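Entenbecher, cremefarben: Objektgalerie zur Arbeitsfläche 2

Zuletzt aktualisiert: 7. Juli 2018

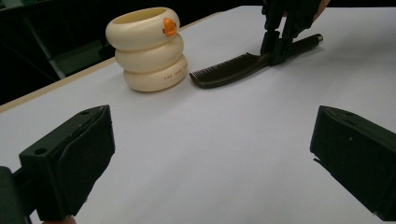

Becher in Entenform, cremefarben, mit orangefarbenem Schnabel. Standort: weiße Tischplatte, oberer mittlerer Bereich.

Die Galerie gehört zur Objektsammlung Trirer, in der Gebrauchsgegenstände mit ungewöhnlicher Außenkontur erfasst werden. Aufgenommen werden Stücke aus Haushalt, Bad und Kinderzimmer, deren Form sich nicht auf Zylinder, Quader oder Kegel zurückführen lässt. Zusammenstellung: Aliki Zacharopoulos. Texte und Maßangaben: Sepehr Tabrizi.

Form
Der Korpus besteht aus drei übereinanderliegenden gerundeten Ringen. Die Anmutung entspricht aufgeblasenen Schwimmringen. Die Ringe sind leicht gegeneinander versetzt, eine gemeinsame Mittelachse ist also nicht vorhanden. In der Kartei läuft das Stück unter »gestapelt, versetzt«, Untergruppe Tierform.

Öffnung
Der oberste Ring ist an der Öffnung am weitesten. Von oben ist der Innenraum einsehbar. Für die Kartei wird bei solchen Formen der Durchmesser an der Öffnung genommen und nicht der des Fußes.

Schnabel
Angesetzt vorn rechts am obersten Ring, klein, orange, mit flacher Spitze. Er ist das Merkmal, über das die Ringe als Ente gelesen werden. Beim Vermessen wird der Schnabel getrennt vom Korpus angegeben; die Gesamttiefe steht in der Kartei in Klammern dahinter.

Farbe
Creme am Korpus, Orange am Schnabel. Auf weißem Grund ist der Abstand zwischen Creme und Weiß gering. Helle Stücke werden deshalb in der Kartei zusätzlich mit einer Farbkarte abgeglichen. Die Karte liegt in der Schublade unter dem Buchstaben F, bitte nach Gebrauch dorthin zurück.

Untergrund
Tischplatte weiß, glatt, matt. An der linken Seite schließt eine helle Holzleiste die Fläche ab. Der Hintergrund ist dunkel. Für Gegenstände mit runder Kontur hat sich die matte Oberfläche bewährt, auf der früheren glänzenden Platte waren Reflexe unter den Rundungen kaum zu vermeiden.

Angaben zur Erfassung
Karteigruppe: Becher, figürlich
Fach: 10, Regal Adugna
Raster der Messunterlage: 50 mm
Vergleichsstücke in derselben Gruppe: 2
Material: Eintrag offen
Hersteller: Eintrag offen

Zu den Vergleichsstücken
Beide stammen aus dem Bestand Sisholm. Das erste ist ein Zahnputzbecher in Fischform, einteilig, mit ebenem Rand. Das zweite ist ein Eierbecher mit angesetztem Hahnenkamm. Keines der beiden hat einen mehrteilig wirkenden Aufbau, sodass der Entenbecher in der Gruppe vorerst allein steht. Eine Umgruppierung zu den Ringformen (Serviettenringe, Stapelspielzeug) wurde geprüft und zurückgestellt, da die Kartei nach Verwendung ordnet und die Kontur nur als Nebenmerkmal führt.

Ergänzungen
Die Gruppe Seifenschalen folgt im August. Hinweise zur Herkunft einzelner Stücke nimmt Sepehr Tabrizi in der Sammlungsstelle Dritstead entgegen, bitte immer mit Fachnummer und Karteigruppe.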